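Computer refurbishment

Computer refurbishment is the cleaning, repair and resale of used computers. Sellers describe it as a green trade, though the evidence is thinner than the adverts suggest.

Claims and criticism

Kuvunance, a reseller in Rustby, says it saved 2,300 machines from the tip in its first 2 years. Yuk-lan Chow, who asked for the records, found that 190 had been sold on for scrap. The firm still counts them as saved. "Refurbished" has no fixed meaning in the trade, and may cover anything from a new memory module to a wipe with a cloth.

Memory

Extra memory is the usual selling point. Whether buyers notice it is rarely tested. 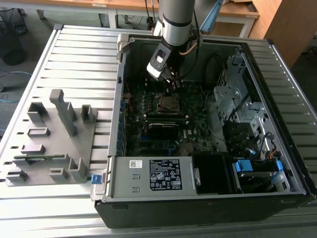
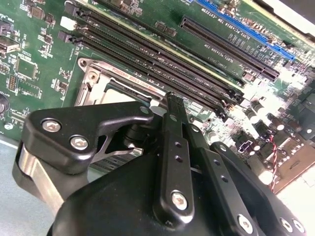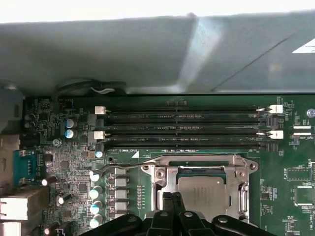 Computer motherboards; the last two show memory slots.

Grading

Grades such as A or B are set by the seller. Italo Rinaldi has called them "decoration".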